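Chapter 5
Two Arms, One Table

By the time you reach this chapter, your club has a robot that moves. It may even move where you meant it to. Enjoy that feeling, because the next 179 pages are about dishes.

The Drallwood Cup asks student teams to program a pair of arms to tidy a kitchen table. Teams tend to read the rules in November, laugh, and promise to be done in a week. A mug weighs very little. It also has a handle, which can face any direction it likes, and a mug tree has pegs that seem to have been designed by someone who disliked grippers.

In this chapter you will learn to:

Divide a table into zones for the left and right arms
Plan a grasp for an object lying on its side
Decide which arm waits – and make it wait

You will need the joint limits you wrote down in Chapter 4. If you skipped that exercise, go back. We'll be here.

Before writing any code, set out your objects badly. A neat table is a fine place to film a demo and a poor place to test a program.
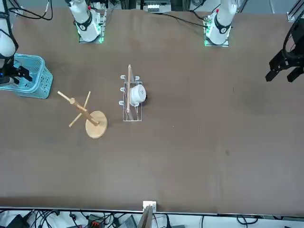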